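Flekola Grasp Logs – Release Notice and Known Faults

Status: restricted release, 2026
Maintainer: Kaja Lepik
Safety contact: Vija Ķēniņš

Summary

Flekola holds 903 recordings of handling tasks made with hand-held gripper tools. Each recording contains video, finger opening and tool position. The present notice concerns a fault in the finger opening values of 11 recordings, all made on one Thursday in February.

Description of the fault

The opening value stopped updating while the video continued as normal. In the affected recordings the log shows the fingers as fully open for the whole of the task. A controller trained on these values may close too far on a fragile object, and glassware is the principal concern.

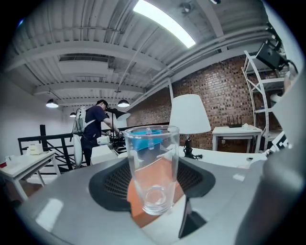

The fault was found during a replay test on the Wondetti arm, which closed on a tumbler without slowing and broke it. No person was hurt. The arm was stopped by hand, and replay of glassware tasks remains suspended.

Cause

A loose connector on the finger encoder is suspected – this has not been confirmed. The logging software, Laso, repeated the last good value and raised no warning.

Action required

Users must remove the recordings listed in faults.csv before training. Laso now halts when an opening value is older than 500 ms. Models already trained on the full set should not be run near people until they have been retrained.

Further faults should be reported to the safety contact, quoting the recording number.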